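Search this site Search

About Jatdale

Posted in December by Heike Frerichs

Jatdale lends play kitchen sets to preschools, kindergartens, church nurseries and speech therapy offices in and near Clunen. We own 3,000 pieces of pretend food and tableware. They go out in plastic bins, stay with a class for one term, and come back to us to be washed, sorted and packed for the next group.

The business has two owners. Heike Frerichs taught kindergarten before this and handles the schools, the calendar and the phone. Pascal Hinrichs does the washing, the repairs and the buying. We work out of 1,000 square feet on the ground floor of the old Mühlbauer building, with the sinks and drying racks in back and the sorting tables up front by the windows.

How we started

Heike's classroom had a play kitchen with a stove, a sink and almost nothing to cook. Over the years the plates had gone home in backpacks and the food had been chewed or stepped on. She bought replacements at yard sales and kept them in her garage between school years. Other teachers asked to borrow them. By the second summer the garage was full and she was keeping a notebook of who had what.

Pascal came in when the notebook stopped working. He had run the dish room for a hotel and he treated the toy plates the way he had treated the real ones: scrape, wash, rinse, rack, count, shelve. We still use the same order of work.

What is in a set

A standard set has dishes for four children, a few serving pieces, and enough food for a breakfast, a lunch and a snack. We keep the number of pieces small. Teachers told us that when a set is too large the children dump it on the floor and walk away, and when it is too small they fight over the one good thing in it.

The one good thing is usually the ketchup. Children who will not touch the pretend broccoli will put ketchup on it, and then on the plate, the table and each other. We lend ketchup in every set.
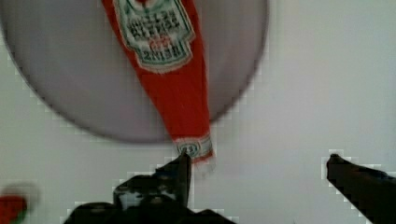

Plates come in more than one size. The large round ones work as a serving platter or as one child's dinner plate, depending on who is playing. We stay with quiet colors for these, grays and soft purples mostly, so the food stands out. A strawberry on a plain plate is easy to see and easy to name, and the speech therapists who borrow from us care about that a great deal.

Bowls and cups are where we spend the most time shopping. A cup needs a handle that a three-year-old can get fingers through. A bowl has to hold something larger than itself without tipping, and for us that means bananas.

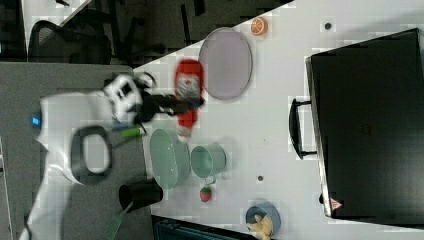 On the white table: red squeeze bottle, round plate, orange slice, green bowl and mug, strawberry, and bananas in the blue bowl.

We label each bin with a picture card as well as a written list. The card lets the children do most of the packing at cleanup time, and it means a substitute teacher can check the bin in a couple of minutes. If a class loses a piece, we ask them to tell us which one. There is no charge for the first three missing pieces in a term. After that we bill at what the replacement costs us.

The Drultar sets

Eleven schools asked us over the past few years for something aimed at sorting and matching, and the Drultar sets came out of that. They use the same food and dishes as the standard set, packed with a booklet of short table activities that Heike wrote and tried out with her former class. Put the fruit on the round plate. Find two things that are the same. Find something green that you can't eat. Move the orange slice next to the mug.

Most of the activities need only a bare table and six or seven pieces. White or light-colored tables are best. We suggest spreading the pieces out before the children sit down, with open space between them, so that small hands can pick up one thing without knocking over the next.

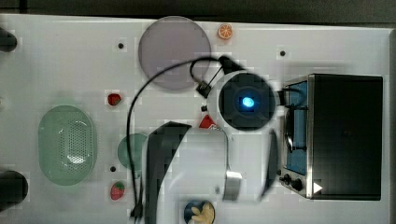 Colander, plates, strawberries and an orange slice, spread out for sorting.

The colander is the piece teachers ask about most. It has no obvious place in a pretend breakfast, and we nearly dropped it from the list the first year. Then a teacher wrote to say her class used it every day — as a hat, as a boat, and to drain strawberries over the sink. It stayed. For the matching activities it helps to have one object with holes in it, and "which one has holes" is the first question in the booklet.

Duplicates are in there on purpose too. A strawberry by itself is a strawberry, but with two of them a child can share, trade, line them up, or put one on each plate and say it's fair.

Washing and repair

Everything that comes back is washed, including bins that the teacher says were never opened. Hard plastic goes through the dish machine on the low rack. Anything with printed detail gets done by hand with a soft brush, and we check the seams for water afterward. Pieces with a crack or a sharp edge are thrown out. Pieces that are only scuffed stay in use.

Labels are the first thing to wear. On a squeeze bottle the corners lift, and a child who finds a lifted corner will finish the job. Pascal presses them down and seals the edge. When a label is too far gone the bottle is moved to the sandbox bin, which we give away each spring to whoever comes by for it.

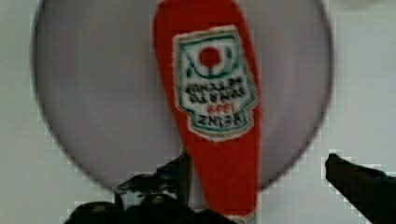
We do like a label a child can recognize. Plenty of four-year-olds who don't read yet will tell you what is in a ketchup bottle from across the room, whichever end is up, and teachers use that. One of the kindergartens in Clunen keeps a shelf of food packaging next to the play kitchen and has the children match it to the pieces in our set. We have since added a page for that to the booklet.

Who can borrow

Any licensed school, daycare or therapy practice within a half-hour drive of Clunen can sign up. Home daycares are welcome. We do not lend to private parties or birthday events, mostly for reasons of washing time.

Pickup is at the side door of the Mühlbauer building. The ramp is to the left of the steps, and there is a cart just inside that you may take out to your car. Please bring it back before you drive off. Delivery is available for schools taking more than one bin.

New sets are assigned in December for the term that starts after the holidays. If you have a bin out now and want to keep the same one, tell Heike before you pack it up and she will mark it as renewed. Bins that are being returned should be dry when the lid goes on — a damp bin closed over the break smells terrible, and we end up washing it twice.

Visiting

You can come see the sets before you sign up. We put a few out on the front tables and you can handle everything. Children may come along. Pascal is usually there from 8 a.m., and Heike is in after lunch, when she is back from deliveries.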